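Clorneo Home Starter Kit: recordings and notes

README, revised in April
Maintained by Bakari Ondieki

What you get

The Clorneo Home Starter Kit is a hand-and-arm package for people who want to teach a machine household chores and have made peace with how long that takes. Karnix makes the hardware, Citix writes the software that runs it, and Muriithi sells the two together with a support plan. We are the people who leased one and used it. We have no stake in any of the three, apart from a support ticket that has been open longer than some of our friendships.

This folder holds the recordings we made during the lease, along with what we thought of the kit. The recordings are free to use under the terms near the end. The opinions are also free, and come with the same warranty.

If you only want the data, skip to "Layout of the files." If you are deciding whether to lease the kit, read the part about the cameras and the part about cables, in that order.

At a glance

Recordings: 458
Longest single recording: 19 minutes
Frame rate: 30 per second
Tasks: kitchen sink work, mostly moving dishes and toy food from one place to another
Control: a person drives, the robot follows
Cameras: one up high, one at the wrist
Sound: none, for which the neighbors may thank us
Total size: larger than the drive Muriithi ships with the kit

The cameras

The kit comes with a high camera that sees what you would see if you were standing at the counter, and a wrist camera that sees what your watch would see if it had opinions. The brochure gives both the same amount of space. In daily use they are very different animals.

The high camera is the one to show your boss. It keeps most of the work in view, and a person who has never touched the kit can follow what is going on.

The wrist camera sits so close to the hardware that a good share of every picture is hardware. When the arm is parked or pointed away from the counter, you get knuckles, carpet and footwear.

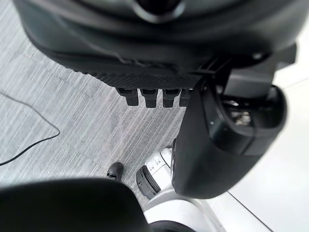 We left those stretches in. A model trained on our files should learn that a lot of life is spent not looking at the sink, and anyone who disagrees can trim by the "idle" flag in the log. The flag was set by hand, by me, over several evenings. Where I was unsure I set it to idle, so a few slow but real movements are marked that way too.

Two practical points for anyone leasing the kit. First, the wrist camera has its own exposure setting, and it resets every time you restart the Citix software. You will forget this. We forgot it for the first batch, which lives in a folder called "bright" and should be treated as a cautionary tale. Second, the two cameras drift apart in time over a long recording. The drift is small and it is steady, and the "sync" file in each folder corrects it. Please use the sync file. We have had mail from people who did not use the sync file.

The hand

The hand is the reason to lease the kit. It has five fingers, they bend where you hope they will, and the control glove is comfortable enough that you stop noticing it after a while.

Flat things on edge are the hard part, and so they make up more of our recordings than they do of anybody's dinner. A plate in a rack gives you a thin rim to work with and very little forgiveness. Push from the wrong side and it leans away from you; squeeze too soon and it turns in your grip like a steering wheel. We spent a long time on plates. The Karnix manual covers them in one sentence, which contains the word "simply."

The toy produce was our own idea. Plastic peppers don't bruise, don't go off over a long lunch, and can be dropped any number of times. They are also shinier and lighter than the real thing, so please don't write to tell us that your robot, trained on our files, has trouble with a wet potato. We would expect it to.

Grip strength is set with a slider that goes from 0 to 1,000. We found no use for most of it. Down at the low end the fingers have the resolve of a warm noodle, and a little way up they are already firm enough for anything in a kitchen. The rest of the range appears to be there for morale. 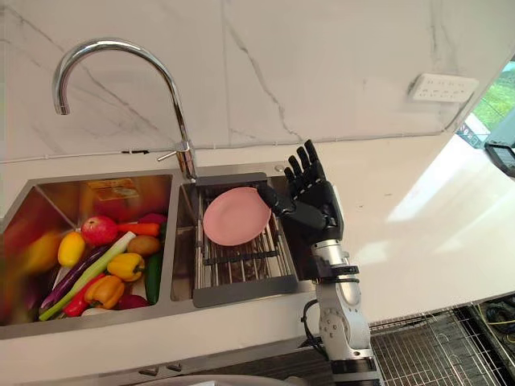

Cables

The brochure shows the kit with no cables. I would love to own that kit.

The one we leased needs power, a line for the hand, a line for each camera and one more that the setup guide calls "auxiliary" and never brings up again. We unplugged the auxiliary line once to see what it did. The software asked for it back, politely and then less politely.

Plan where the lines will run before you bolt anything together. Leave slack at the lower joint, more than seems decent, and walk the arm through its full reach by hand before you turn on the power. The strain relief clips in the box are good. There are too few of them. Muriithi will send more if you ask, and the second packet came faster than the reply to my message.

Layout of the files

Each recording has its own folder, named by task and then by take number. Inside you will find:

high: video from the upper camera
wrist: video from the wrist camera
joints: position of every joint, one row per frame
glove: what the driver's glove reported, one row per frame
sync: time correction for the wrist camera
log: plain text, with the task, the driver's initials, the idle flag and remarks

The remarks are worth reading. Drivers were told to write down anything odd, and some of them took this as a creative outlet. Nothing in the remarks is needed to train a model, though the ones from late in the afternoon explain a lot about the quality of the takes.

Take numbers have gaps. A missing number means the recording was damaged or was stopped in the first few seconds. We did not renumber, partly on principle and partly because the script that was meant to do it deleted a folder.

Known problems

Failed attempts are included and are not marked as failures. If you need only clean successes, you will have to sort them yourself.

All of the driving was done by right-handed people. One left-handed colleague tried the glove and gave it back.

The light changes with the time of day. Morning takes and late takes of the same task can look like different houses.

The joint readings for the little finger are noisy in the early takes. Karnix replaced the part without argument, and the later takes are fine. The log says which part was fitted.

The produce and the dishes are the same few sets throughout. A model could easily learn our plates and nothing about plates in general.

Should you lease one?

If you have a fixed set of chores, a patient crew and somebody who enjoys labeling things, yes. The hand is very good. The software is decent and getting better; the April update fixed the bug where the arm forgot its home position, and added a new start-up chime that can be turned off in the settings, four menus down.

If you were hoping to have the dishes done, buy a dishwasher. It costs less, and you can load it without a glove.

The support plan is harder to judge. The phone line is staffed by people who know the product and are pleasant at eight in the morning. The ticket system is a separate matter, and from what I could tell, a separate universe. Pay for the plan that includes the phone.

We gave the hardware back in working order, minus one clip.

Terms of use

You may use, copy and change these files for research or for a product, paid or unpaid. Keep this README with them. If you publish something, name the set as "Clorneo Home Starter Kit recordings, Ondieki" so that others can find it.

Don't use the recordings to identify anyone who wanders into view. It would be a dull project in any case, as the wrist camera takes a strong interest in shoes.

Corrections to the idle flags are welcome. Send the folder name, the frame numbers and what you think was going on, and I will fix them in the next revision.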